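Prakura Menen mattress, full size
Reviewed by Corinne Park
Paid: $269, bought from Cutow with my own money

I bought the Menen for the spare bedroom in December. The room has to be a guest room part of the year and a place to sort clothes, fold laundry and pack bags the rest of the time, so I wanted something firm enough to put a suitcase on and still decent to sleep on. The old mattress had a dip in the middle and anything set down on it slid toward the dip.

Delivery and setup

The mattress came rolled in a heavy plastic bag inside a carton. The carton is awkward for one person on stairs. My neighbor Dougal Cairns took the bottom end and we got it up in one trip with a rest on the landing. Cut the outer bag only after the roll is on the bed frame, and keep the blade shallow. The instructions say this too, in very small type on the back of the warranty card.

It opened up quickly for the first few minutes and then slowly after that. The corners were the last part to fill out. I left it overnight with the window cracked. The smell was mild and gone by the end of the second day. One corner at the foot took longer to come up than the others, and I turned the mattress end for end to see if that would help. It was level by the weekend.

My base is a plain slatted one. The slats need to be close together for this mattress. Mine had two wide gaps near the head and I could feel them by hand when I pressed down, so I added a sheet of thin board under that part.

Firmness

Prakura sells it as medium firm. I would call it firm. I weigh less than average and I don't sink in much when lying on my back, which suits me. On my side I noticed my shoulder after an hour or so. Dougal's sister stayed for a week and asked for the thin topper from the closet on the second night, then slept fine. If you sleep on your side every night, I would budget for a topper or look at the Yu, the softer one in the same line. I tried the Yu in the store only, so I can't say how it holds up.

The edges are better than I expected at this price. You can sit on the side to put on shoes without sliding off. They do compress more than the middle, and a heavy bag set right at the edge will lean.

Using it in the daytime

A lot of the use this bed gets is in the daytime. Clothes get spread out on it, bags get packed on it, and small things get picked up and put down for an hour at a stretch.

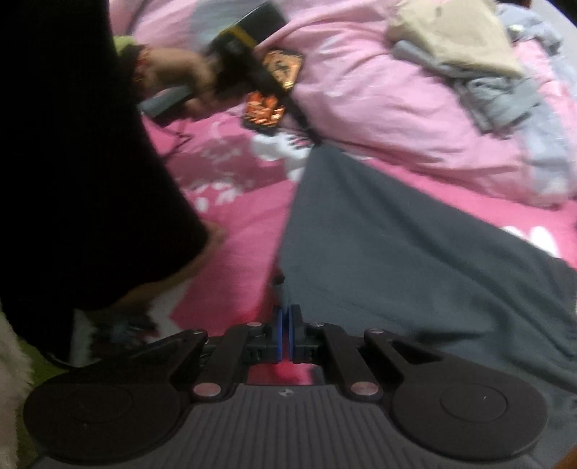

At the spare bed in the middle of a job.

For that kind of use the firm top is a real help. A pile of folded towels stays upright. You can lean a knee on the bed to reach the far side and the things next to you don't roll over. With the old mattress I gave up and used the floor.

The height matters too. The mattress is 6 inches thick, and on my base that puts the top a little lower than I would like for standing work. I get a stiff back if I fold for a long time. A taller base or a thicker mattress would fix it. For sleeping, the low height is fine, though an older guest might find it a bit far down.

Fitted sheets are a small problem. Most of the ones I own are cut deep and they bunch up on a mattress this thin. I ended up buying a set with shallow pockets. The cover on the mattress has a zipper, but the label says not to take it off for washing, so plan on a separate protector. I put one on the first day.

Noise and heat

There are no springs, so no squeaks from the mattress itself. The slats make some noise. I haven't had it through a full summer. With a cotton sheet it has been neither warm nor cool, just ordinary.

Returns

Cutow gives 30 nights to send it back. Read that part carefully before you order. They want it bagged for pickup, and the original bag is no use once it has been cut. I asked by email what they would accept and was told any sealed mattress bag, which the buyer has to supply. I kept mine, so I can't say how the pickup goes.

Rating

4 out of 5. I took off one for the thickness and the sheet problem. For a guest room that gets used for other work I would buy it again, in the same size. For a main bedroom I would spend more.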